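Home > Blog > Cars

About | Blog | Cars | Links | Contact

We use cookies to remember your preferences. By carrying on you agree to this. OK

The estate is back from Kalinowski with a new head gasket, and I have driven it enough now to write up what was done and what it cost.

For anyone who hasn't read the earlier posts, it is a diesel estate I bought as a runner with a long MOT and a soft clutch. The clutch was done the first winter. After that it gave no trouble until May, when the coolant level started to drop. There was nothing on the drive and nothing in the oil. I topped it up and hoped, and by the end of the month I was topping it up before every long trip.

I took it first to the place on the Nultlow road, as it is the nearest. They pressure tested it cold, found no leak and sent me home with a new expansion cap. The cap made no difference. On the way back from Doltalville the needle went up past the middle on the long hill, came down again at the top, and did the same on the next hill. I stopped in a lay-by, let it sit with the heater on full, and drove the rest of the way at fifty.

Kalinowski had it for a morning and did a test for exhaust gas in the coolant. It was positive. They rang at lunchtime with two prices, one for a gasket and a head skim if the head was sound, and one for a reconditioned head if it wasn't. I said to go ahead and strip it. The head was slightly warped but not cracked, so it was the cheaper of the two. Cheaper is a relative word. The final bill was £2,672, which included the gasket, skim, head bolts, timing belt, water pump, thermostat, coolant, oil and filter, and a new top hose.

The belt and pump weren't strictly due. I had them done anyway as everything was off, and the extra labour was next to nothing. The top hose had gone soft near the clip and I'd have replaced it myself sooner or later.

I know what people will say about spending that on a car of this age. I did look at the alternatives. For the same money I could find plenty of estates with more miles and less history, most of them with a timing belt of unknown age and at least one advisory for corrosion. I know this car. The sills are solid, the gearbox is good and the seats suit my back. The quote to trade it in as it stood was £200, and they wanted it driven there.

Since getting it back I've done the run to Wurnen twice with the roof box on, and once with the small trailer. The needle sits just under halfway and stays there. The heater is hotter than it was, so I suspect the old thermostat had been sticking for a good while. Cold starts are the same as before. Fuel consumption is perhaps a touch better, but I haven't kept proper records and wouldn't swear to it.

I have checked the coolant every morning before starting, with a strip of tape on the tank as a marker. It dropped a few millimetres in the first couple of days, which they told me to expect as the air worked its way out. I topped it up once and it hasn't moved off the tape since. I'll go to once a week from now on.

There are still 2 jobs on the list. The rear wiper only parks properly when it feels like it, and the nearside rear door lock doesn't always answer the remote. I've had the trim off the tailgate and the wiring in the rubber gaiter looks tired, with the insulation split on at least one of the wires. I've ordered a repair loom, with connectors, and will do that at home.
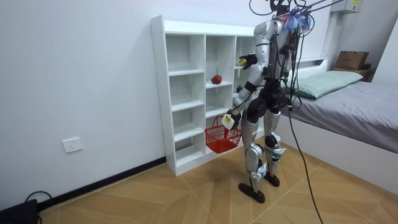
The door lock I'm less sure about. It could be the same sort of wiring fault at the hinge, or the motor in the latch itself. A second-hand latch is cheap enough, but getting at it means taking the window out of its runners, and I'd like to rule out the wiring first. If the weather holds I'll start with the tailgate and see how long that takes me. The last time I did a loom repair it took 5 hours, most of it spent feeding wires through the gaiter with washing-up liquid.

The MOT is due in the autumn. It will need front tyres before then, and I'm still deciding whether to go for all-seasons.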